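Hace un mes que no escribo y tengo excusa: he estado metida hasta los codos en cera. Los que me leéis desde hace tiempo ya sabéis que lo mío es la acuarela, papel mojado y poco más, así que cuando Manee Inthanon me propuso apuntarme con ella a un taller de encáustica en Zellham le dije que sí sin saber muy bien qué era. Cera de abeja, resina, pigmento y calor. Mucho calor. Manee ya había hecho el curso de iniciación y me juró que era facilísimo (mentira, Manee, mentira).

El profesor se llama Ernő Nyitrai y habla bajito, tanto que el primer día nos fuimos acercando todos a su mesa hasta que no le quedó sitio para mover el brazo. Nos repartió unas tablas pequeñas, una plancha para cada dos y unos botes de cera ya teñida, y nos dijo que pusiéramos una capa, la fundiéramos, pusiéramos otra y la fundiéramos también. Y así seis veces. Yo llegué a la cuarta y me cargué las tres de abajo, porque dejé la plancha parada mientras le preguntaba a Manee por su hermana. Se me hizo un charco marrón precioso, eso sí.
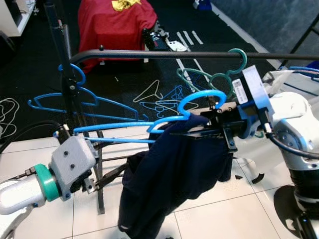 Azul marino, percha azul.

Lo que más me cuesta es no poder volver atrás como vuelvo en la acuarela. Con el papel, si la mancha está húmeda, metes un pincel limpio y levantas el color. Con la cera hay que rascar. Ernő nos dejó unas cuchillas y unas herramientas de dentista (¡de dentista de verdad!) y resulta que rascar es la mitad de la gracia: debajo del azul te sale el ocre que habías puesto hace una hora y del que ya ni te acordabas. Mi mejor pieza del taller salió de ahí, de arrepentirme. Es un paisaje, o eso digo yo. Chalerm Saithong, que tenía la mesa de al lado, vio un pez y ahora yo también veo un pez y estoy enfadada con él.

De materiales os cuento, que siempre me lo preguntáis. La cera del taller era de la marca Melico, en pastillas, y huele muy bien, a vela de iglesia. Yo me he comprado después una caja de 48 barritas que me ha parecido un dineral, pero cunden muchísimo. La tabla tiene que ser rígida y que chupe un poco; en lienzo se agrieta en cuanto lo doblas. Y brochas de pelo natural, que las sintéticas se derriten. Esto lo sé porque llevé una sintética. Descanse en paz.

También hay que ventilar. En casa pinto en la habitación del fondo, que tiene una ventana diminuta, y la primera tarde acabé con un dolor de cabeza tremendo. Ahora lo hago en la cocina con todo abierto, así que en octubre ya veremos, porque me voy a helar. Mi marido ha preguntado si la plancha nueva sirve para tortitas. No sirve.

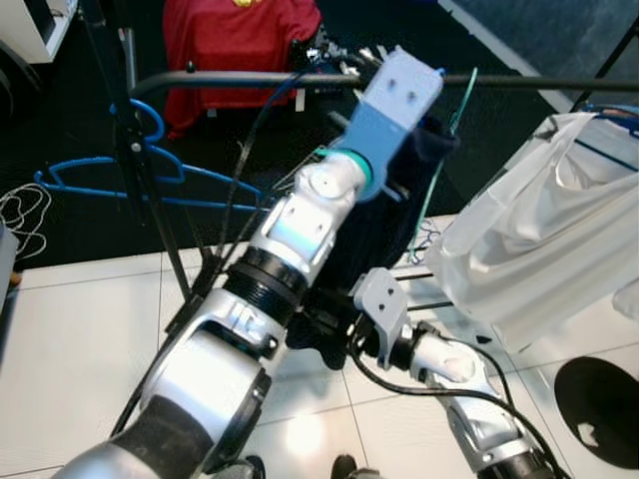 La prenda azul marino y la barra negra.

Al terminar el curso montamos una exposición chiquitita en la galería Skinmont, en el pasillo de la entrada. Colgamos dos piezas cada uno y Roland Greenwood, que lleva la galería, imprimió 300 hojas de sala — me parecieron una locura, pero él es así de optimista. Quedan bastantes. Si alguien quiere una, tengo un montón en el coche.

Vendí el pez. Perdón, el paisaje. Se lo llevó una señora que me dijo que le recordaba a la playa de cuando era niña, y yo asentí muy seria y no dije nada de peces ni del charco marrón, que sigue ahí, en la esquina de abajo, convertido en roca. Me dio una pena tonta cuando lo envolvieron. Llevo veinte años vendiendo acuarelas y nunca me había pasado, será que a este le di mucha guerra.

Manee ya está mirando otro taller, esta vez de monotipo, y dice que es facilísimo. Me ha mandado el enlace dos veces. Yo de momento quiero acabar las barritas azules, que son las que más gasto, y probar a meter papel de seda entre capa y capa, que se lo vi hacer a Chalerm y queda como transparente. Si alguno lo ha hecho, contadme en los comentarios si el papel se pone antes o después de fundir, que se me olvidó apuntarlo.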